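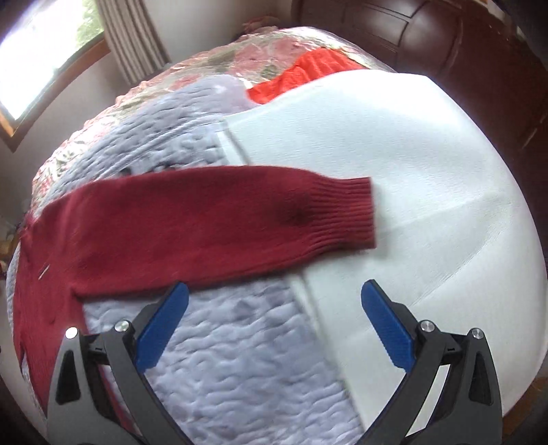

Wrist camera view, handheld Pleltent gripper, fingers open, red sweater on bed.

Ticket 116 - wide lens compared with standard lens, Pleltent handheld
Opened by: Deividas Sepp
Status: open

Trying the wide lens on the Pleltent before we order more. Same garment task on both lenses, 26 runs each, Dinsa controller.

Standard lens: 17 good grasps on the sleeve cuff. Misses were mostly the cuff leaving the view on approach.

Wide lens: cuff and both blue pads stay in view with the fingers spread. The window blows out to white in the upper left. Depth estimate on the white sheet drops out, fine on the quilted cover.

Sat 23 April: locked exposure, firmware 27. Dropouts fewer but still there. Swapped the cable, no change.

Next: repeat with the curtain drawn, then try the Pastberg arm with the same lens. Please don't close this one before June.

2 comments | 0 shares
Contact Mollcombe support | Back to top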